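Storing cups, tubes and other round things

Flat things stack. Round things roll, tip and take up more room than they should, and most kitchens and laundries have a lot of them. We moved into a smaller place in August and had to work out where all of ours would go. These are the methods that stayed in use.

Keep drawers for the short ones. Anything lower than the drawer side can stand upright, packed close enough that it can't fall over. Line the base with non-slip matting, the rubbery open-weave sort sold by the roll, and cut it a little big so it grips the corners. Tall tumblers go in the cupboard. Laying them on their sides wastes the drawer and they knock together every time you open it.

If you do have to lay things down, put a strip of folded tea towel at the front and back of the row. A rolled hand towel works too. Trinity Bellamy wrote in to say she uses lengths of foam pipe insulation from the hardware shop, slit down one side and laid flat, and that has lasted better than our towels. 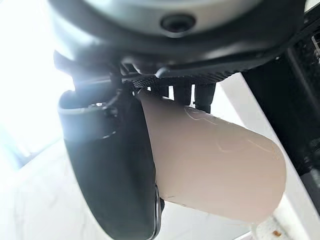 Plain cups and tubes in pale colours are the ones that show marks first. Tea leaves a brown ring and the grey scuffs come from metal spoons and from other crockery. Something beige with a bit of pink in it, rounded and without much pattern, will show both. Make a paste of bicarb soda and a little water, rub it on with a damp cloth, leave it for ten minutes and rinse. Try it on the base first if the thing is plastic, as bicarb can dull a shiny finish. Don't use steel wool.

For narrow tubes that you can't get a hand into, use a bottle brush, or drop in a spoonful of uncooked rice with warm water and a drop of detergent, cover the top and shake. Tip the rice into a strainer so it doesn't go down the sink.

Dry everything upside down on a rack with a gap underneath. A cup turned over on a flat bench holds the damp in and starts to smell. Once dry, store it right way up if the cupboard is clean and closed — upside down if the shelf is open and gets dusty.

Label the tops of lidded canisters if they live in a drawer, and the sides if they live on a shelf. Masking tape and a laundry marker will do.

Related tips
Getting tea stains out of a teapot
Lining kitchen drawers
Which lids to keep and which to throw out
Cleaning a thermos

Contact | © Blackwood Household Notes | Back to top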